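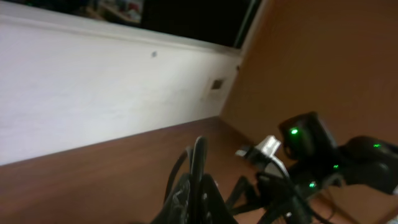 Desk corner at the wood panel, both black units with green LEDs lit.

Search notebook Enter keyword
Notebook > Skonow room > Desk corner

May, 14:20. Corner layout, continued.

Both units now sit on the desk next to the panel. Left one is boxy with a rounded top, LED on the face. Right one is the rounded housing, LED on top. Kept 200 mm between them on paper; check with the steel rule.

Small dark recess low on the white wall is still unlabeled on the Talalora drawing. Aparecida Rangel to confirm what it is before we drill. Same for the dot higher up, screw head or hole.

To do: order 3 cable clips from Antwi, wipe desk, recheck LEDs after 2 hours.

Last updated: May, 16:05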